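Baltdale Community Garden and Tool Library
Minutes of the Spring General Meeting, 29 March 2018
Held in the back hall of the Plonitz Street library

The meeting opened with a very full room, which was lovely to see after the thin turnout of the winter meeting. Extra chairs had to be brought in from the reading room. The minutes of the last meeting were read and approved with one correction: the word "compose" in the item on leaf bins should read "compost."

Plots

All of the plots are spoken for this year! We have 24 in the lower field and there is already a waiting list for anything that comes free. New gardeners were asked to stand and were given a warm round of applause. Plot holders should have their beds cleared and something in the ground by the end of the planting window posted on the shed door. Anyone who can't manage a full bed this year may share with a neighbor, and the plot secretary is happy to match people up.

A member asked if the strip along the north fence could be opened for sunflowers. The meeting liked this very much. It was agreed that the strip will be planted in common, with no one person in charge of it, and that the seed heads will be left standing in the fall for the birds. There was a short and cheerful debate on tall kinds against short kinds. Tall won.

Water

The new line from the Galelska Road side is finished and it is wonderful. Pressure at the far beds is far better than it was, and people at the top of the slope no longer have to wait their turn. The old hose reels will be kept for the orchard. Members are asked to close the taps fully and to leave the hoses off the path - the path is used by strollers and by the school groups.

The rain barrels behind the shed need new screens. Two members offered to cut and fit them, and one of them has enough screen left over from a porch job to do the lot. Thank you!

A question came up on watering at midday. The garden has no rule on this and the meeting did not want one. Early morning was recommended, and the plot secretary will put a line in the newsletter.

Tool library

The tool library had its best year yet, with 617 loans from the opening in spring to the closing in late fall. Hand forks and the long loppers were out nearly all the time. The report thanked everyone who brings tools back clean, and asked everyone else to join them.

It was noted that blades have been going back on the wall dull. A sharpening morning was proposed and agreed on at once, with coffee. People may bring their own kitchen knives and garden shears as well, as long as the library's tools are done first.

The meeting then took up the matter of the small-engine repair bench, put forward as a shared service for members whose mowers and tillers have quit on them. The proposal is to keep a bench in the second bay of the shed with a good vise, a lamp and a set of wrenches, open on work days. Supporters spoke of how many machines are thrown out over a part that costs very little, and how much fun it is to learn to take one apart and put it back together. Old manuals have already been collected and are in the filing cabinet by the door. A parts washer was discussed and put off until we know how to store the used fluid safely. 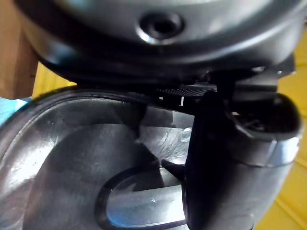
One member, speaking from the back row, was all for the bench but wanted it agreed that no gasoline would be kept in the shed overnight, and said that a bench without a sign-in sheet would be a mess by summer. She added that she would gladly teach a first evening on spark plugs and air filters if people would bring their own rags. Both points were written into the proposal, the offer was accepted with thanks, and the motion passed with no votes against.

The shed key for the second bay will hang with the others. Machines left for repair must carry a tag with the owner's name and what seems to be wrong with it. "Won't go" is not enough.

Money

The balance is healthy. The seed sale brought in more than was hoped and the plant swap paid for itself. We agreed to spend $80 on new gloves in children's sizes, as the ones in the school box are worn through at the fingers. Dues stay as they are. The meeting was pleased to hear it and said so.

The grant form for the greenhouse is nearly done. A drawing of the planned building was passed around, and several people remarked on how much light it would get on that corner. A letter of support from the Issahaku Bakery next door was read out and went down very well, above all the part on tomatoes. The form will go in as soon as the soil report is back.

School groups

Both classes from the Baltdale grade school are coming again, and the teachers have asked for more digging and less talking. The beds by the gate are set aside for them. Peas, radishes and potatoes will go in first, as these did so well with the children last year. Helpers are needed on the visiting mornings, and no gardening knowledge is required. If you can hold a watering can, please sign the sheet.

It was suggested that the children might paint the new bed markers. Agreed, with weatherproof paint.

Harvest supper

The supper will be in September, outdoors if the weather allows and in this hall if it does not. The long tables can be borrowed again. Last year's soup was praised at some length and the recipe was asked for. It will be in the next newsletter. Music is still open, and anyone who plays is urged to come forward. A request for fewer zucchini dishes was heard and was voted down amid laughter.

Other business

The gate latch sticks. It will be oiled, and replaced if that doesn't do it.

A blue enamel colander was left at the plant swap and is on the shelf above the seed drawers.

Leaf mold from the big pile is ready to use and is beautiful stuff this year, dark and crumbly. Please take two buckets at most per plot until everyone has had a turn.

Dogs remain welcome on a leash, on the paths only.

The next work day starts with the orchard mulch. Bring a fork and boots. The meeting closed and tea was served, with seed potatoes on the side table for anyone who still needed them.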